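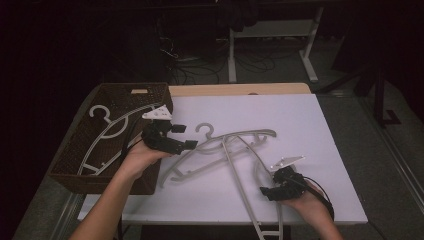 A scheme that promises to end the nation's hanger mountain has reached the town, and it comes with a leaflet, a logo and a fair amount of confidence. Flusuta, the household goods exchange on the old market site, began taking in unwanted clothes hangers on 16/05/2026 under the name Skatitz. The idea is simple enough. Residents bring in the hangers they don't want, staff and helpers sort them on a table into brown woven baskets, and the usable ones go back out to charity shops and anyone else who asks. The grey plastic sort, with a crossbar under the shoulders, is what the scheme wants most. Whether anyone is short of them is another matter.

Leandro Manzano, who runs the exchange, is sure they are. "People throw these away by the bagful and then go out and buy a new pack," he told me. "A hanger doesn't wear out. It should go round and round."

He has a point about the bagful. The first collection brought in 198 hangers from 12 households, and of those 67 were turned away for snapped hooks, split arms or bits of old wire. Those went in the general rubbish, where they would have gone anyway. When I asked what Skatitz would do about broken ones in future, I was told the matter was "being looked at". The leaflet says nothing about it.

The sorting is slower than you might expect. Anyone who has pulled one hanger out of a wardrobe and got three knows the trouble. The hooks catch in the shoulders, the arms slide under the bars, and a heap of them has to be picked apart one by one. 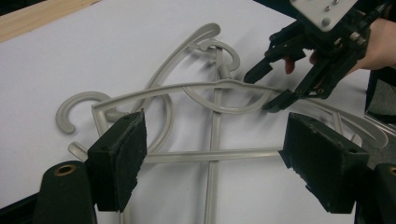
Yamuna Venkataraman, who wrote the sorting guide, recommends laying them on a flat white surface, where it is easier to see which hook belongs to which hanger. They should go into the basket flat, she says, and all facing the same way. Her guide runs to two sides of paper. I tried the method at home with a pile of my own and found it no quicker than swearing and shaking them, though I admit fewer ended up on the floor.

The bigger question is where they all go next. Manzano named two shops, Pinto and Nititz, as willing takers. The manager at Pinto, Narayanan Shetty, was polite but not exactly begging. "We'll have 40 now and then," he said. "Our donations mostly come in on hangers already. If somebody turned up with hundreds I'd have to say no, I haven't got the cupboard for it." Nititz did not ring back.

That leaves a good many hangers and not much of a queue. Flusuta says it would also like to hear from schools, drama groups and landlords with rooms to furnish. 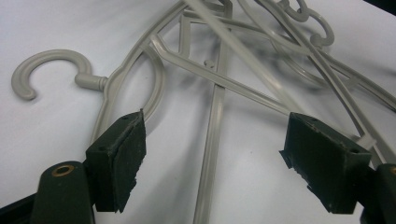
Manzano wants a second collection before the end of May and would like to add coat hooks and shoe racks if it goes well. He had no figure in mind for what "well" would mean. The service is free to use, and hangers should be brought in clean, without shop labels, and not tied together with string. Wooden ones are accepted but wire ones are not, so the people with a wardrobe full of dry cleaner's wire will have to carry on as they are.

Search this site Enter keyword Go

Comments (3)

Sudheer Bangera
Bit harsh. I took mine down and they were gone from my hall in five minutes, which is all I wanted.

Hajar Fawzy
Would they take the children's size? The leaflet doesn't say and I've got a drawer full.

Sudheer Bangera
Hajar, I'd ring first. They were fussy about the clip ones.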